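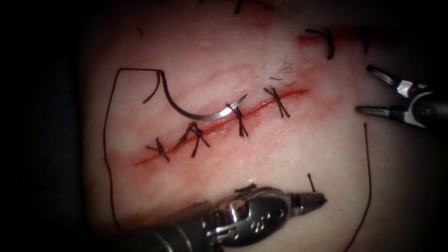

How often should the cable tension on a needle driver wrist be checked if the cell does suture practice all day?

Every 30 runs, with the arm powered down and the jaws open, and once more after any hard contact with the pad holder.

lambrakis_bench wrote:
I want to add to the answer. We have a two-arm cell on Skomura controllers and we follow the 30 runs too. But checking tension is only half of the work. Thread pieces collect near the wrist pins, and then the jaw feels stiff although the cable is fine. I clean first, then I measure.

kadholm18 wrote:
I do not agree with cleaning first. If you move the pins before you measure, you lose the value you wanted to know. Measure, write it down, clean, measure again.

lambrakis_bench wrote:
Then you do it 2 times. For us it is too long, the cell must be free by noon.

Omolara Igwe wrote:
On our cell the second measurement takes very little time, so I am with kadholm18. One thing I would like to mention – cut thread ends on the pad are also a maintenance matter. In the picture at the top there are several loose pieces, and a fuzzy tuft above the right part of the incision. I take such things away with tweezers before the next stitch, while both arms are on hold.

pin_and_pulley wrote:
What do you use for homing after the wrist is changed? Our Deludix script stops at step 18 and I must start again from zero.

kadholm18 wrote:
Look at the backlash limit in the config. Ours was still set for the old grasper. After I corrected it, homing went through.

pin_and_pulley wrote:
Thank you, it was this. The counter on my driver shows 2760 closings, so I will order a new cable set also.

lambrakis_bench wrote:
I would wait with the order. Measure first :)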